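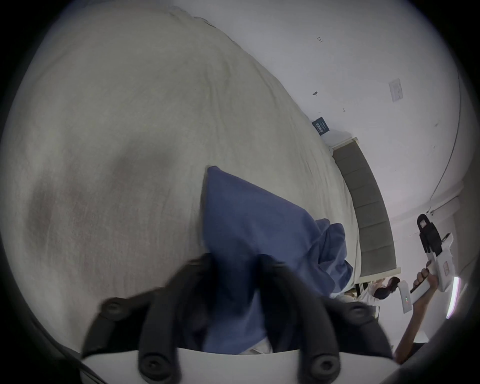

2019-01-03, Werkstattbuch Skondusside, Schlafraum

Heute nur Wäsche auf dem Bett gefaltet. Decke vorher glattgestrichen, hält aber nicht lange – sobald man am Stoff zieht, wandern die Falten mit. Ablauf wie im Blatt »Serra«: Stück zerknüllt ablegen, eine Ecke suchen, anheben, ausschütteln, flach auslegen, dann zweimal zur Mitte. 25 Durchgänge geplant, nach 6 Pause gemacht und den Ablauf noch einmal durchgesprochen.

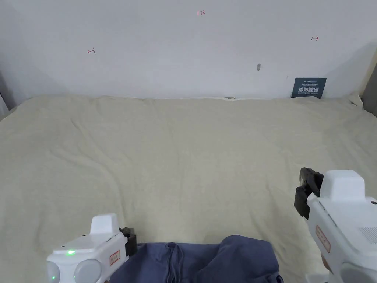
Das Auslegen braucht am meisten Zeit. Auf der weichen Unterlage rutscht der Stoff weniger als auf dem Tisch, dafür bleibt jede Kante hängen. Als Bezug für »Mitte« nehmen wir ab jetzt die rote 1.23 an der Wand, die Pfeile links und rechts davon lassen wir außer Acht. Die Karte mit 请勿触碰 bleibt an der Wand stehen, auch beim Neubeziehen. Decke beim nächsten Mal hinten fester einschlagen.

Dunkelblau auf hellem Grund ist gut zu erkennen, innen und außen aber schwer zu unterscheiden. Für März helleres Stück mit Naht in Kontrastfarbe besorgen, evtl. bei Mestard. 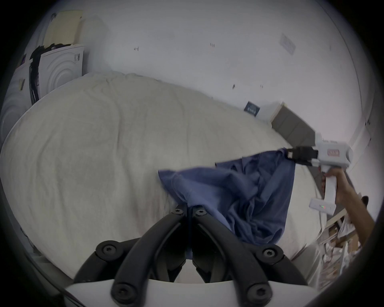
Heather Tosh meint, wir sollten die Ecke höher anheben und erst loslassen, wenn der Stoff ausgependelt hat, sonst schlägt die Unterkante um. Probieren wir bei den restlichen Durchgängen. Offen: Faltblatt anpassen, Nazareno Fabbri fragen, ob das zweite Laken noch bei Tadia liegt.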